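# Chapter 2: Reading a Poem for What It Hides

I first met Hortensia Quezada's long poem *Losia* when I was fifteen, and I'll admit I thought it was about a boat trip. There's a river, there's a ferryman called Tan, there are 252 stanzas of weather. Lovely stuff, but a boat trip! Then my old teacher, Adeel Marwat, asked me why the ferryman never speaks before stanza 15, and I went home and read the whole thing again (it took me most of June).

Allegory is what we'll be looking at in this chapter: a story on top, another one underneath, and a reader going up and down the stairs between them. Medieval readers expected four floors to that house. Quezada was happy with two, and I think she was wise. In *Losia* the river is a river, with mud and eels in it, and it's also the soul's slow way home.

Marwat's little book *The Hunside Lectures* takes a much harder line than I do. He reads every oar and every lantern as a secret sign, and by the end I half expect him to decode the page numbers. I love him for it, but I want you to be more careful. Before you decide what the lantern stands for, ask what it lights.

Have the first fifteen stanzas beside you as you read on, and a pencil too, because I'm going to ask you to mark every place where the ferryman looks back.
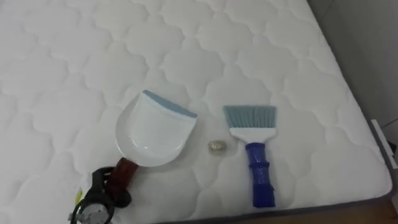
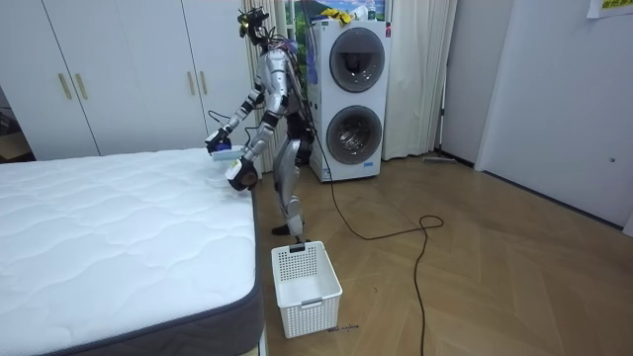
Fig. 2.1 (first) and Fig. 2.2 (second). The quilted mattress with a dustpan on it; the silver robot at the foot of the mattress.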